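Fórum Bola na Várzea » Torneios e campeonatos » Copa Grindwood de futsal: regulamento novo

zagueiro_de_aluguel
2021-01-25
Saiu o regulamento da Copa Grindwood. 64 times, mata-mata desde a primeira rodada, inscrição de 300 reais. Ou seja: metade dos inscritos paga 300 reais para jogar uma vez e voltar para casa discutindo no carro. Alguém aqui vai?

Lins_Anselmo
Vou, com o Kasterari. Perdemos na primeira rodada em dezembro, no torneio do bairro, e foi 300 vezes mais divertido que fase de grupos com jogo às sete da manhã valendo nada.

pivo_cansado
Discordo do Anselmo, como de costume. Mata-mata com 64 times é sorteio com bola. O Itimden pegou o Žukauskas logo de cara no ano passado e levou 9 a 1. O goleiro pediu para sair aos dez minutos alegando dor nas costas. Era de tanto buscar bola na rede.

Lins_Anselmo
E com fase de grupos levaria 9 a 1 três vezes. Estou poupando as costas do rapaz.

zagueiro_de_aluguel
O artigo 51 diz que empate vai direto para os pênaltis, sem prorrogação. Três cobranças para cada lado. Isso vocês aceitam?

JanelleD
Oi, Janelle Dimaculangan, apito nessa liga. Aceito e agradeço. Quem nunca apitou prorrogação às onze da noite, com os dois bancos me explicando a regra do recuo, não sabe o que é paz.

pivo_cansado
Janelle, com todo o respeito, aquele segundo amarelo no meu irmão foi recuo do bom senso.

JanelleD
Seu irmão chutou a bola na arquibancada e me perguntou se eu queria ir buscar. Próximo assunto.

beque_central_77
E a lista de jogadores? Fecha com quantos? No nosso time sempre aparece um primo.

zagueiro_de_aluguel
Até 14, e pode trocar 2 nomes antes da segunda rodada. O primo tem que levar documento com foto. Foto dele, já aviso, pelo histórico.

mesario_do_placar
Pessoal da mesa, uma coisa prática: para o placar e o som cada quadra vai precisar de extensão. Confiram o limite de carga antes de ligar tudo junto. 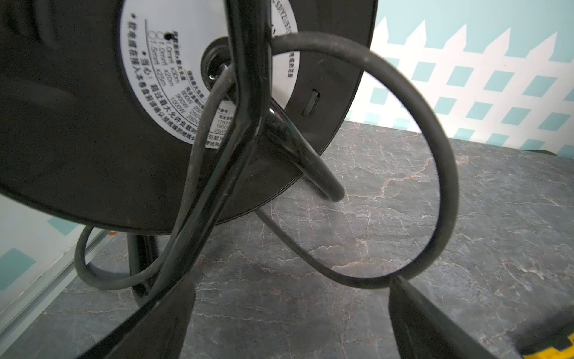

Etiqueta do carretel, com os watts de cada modelo.

pivo_cansado
Placar eletrônico para marcar 9 a 1. Progresso.

Lins_Anselmo
Pivô, o Kasterari está sem pivô. Interessa?

pivo_cansado
Continuo achando o formato um absurdo. Que número de camisa sobrou?

Lins_Anselmo
A 13 e a 51. A 51 é tamanho P.

pivo_cansado
Fico com a 13.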